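Last updated October 12, 2026
by Lana Arnardóttir

# wiker-livingroom

Driver notes and logs for Wiker, a two-armed home build put together at the Hedetti shared workshop. Read the caveats before you use any of this. I think most home robot numbers are too kind to the robot, and mine will be too if I let them.

## What's in the folder

- logs/ - joint positions and gripper commands, one file per run
- clips/ - head camera video, trimmed to match the logs
- notes.txt - what I typed during each run, spelling included

There are 54 runs. I marked 32 as good, meaning the gripper closed on the thing I asked for and held it until I called stop. A looser rule would get you a much nicer number, so please don't quote mine beside somebody else's without checking theirs.

## Setup

The calibration file goes in config/ and has to be redone whenever a wrist comes off. The script will run with an old one and won't complain. I'd like it to complain. Start both arms from rest with the grippers open, then run check_reach before anything else.

Speed is capped at 40 per cent. People at the workshop keep telling me it could go faster. Maybe so, but I haven't seen a log that convinces me.

## Known problems 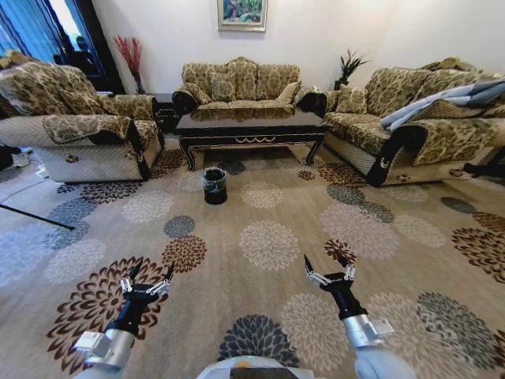
Depth is the weak point, and I don't believe the confidence score that comes with it. The score stays high on surfaces where the distances jump all over the place. A living room is a hard test for this: the coffee table is glossy enough to reflect the sofa behind it, and the carpet is covered in big printed flowers, some of them dark, with a small black bin standing in the middle. Anything that picks out objects by colour alone should be tried on a floor like that before its author calls it finished.

Other things:

- Left gripper reads closed slightly early. The offset in the config is a guess.
- Clips past 2,000 frames drift out of step with the logs. Split them first.
- The January logs use the old joint order - don't mix them in.

Patches are welcome if they come with the failed runs as well.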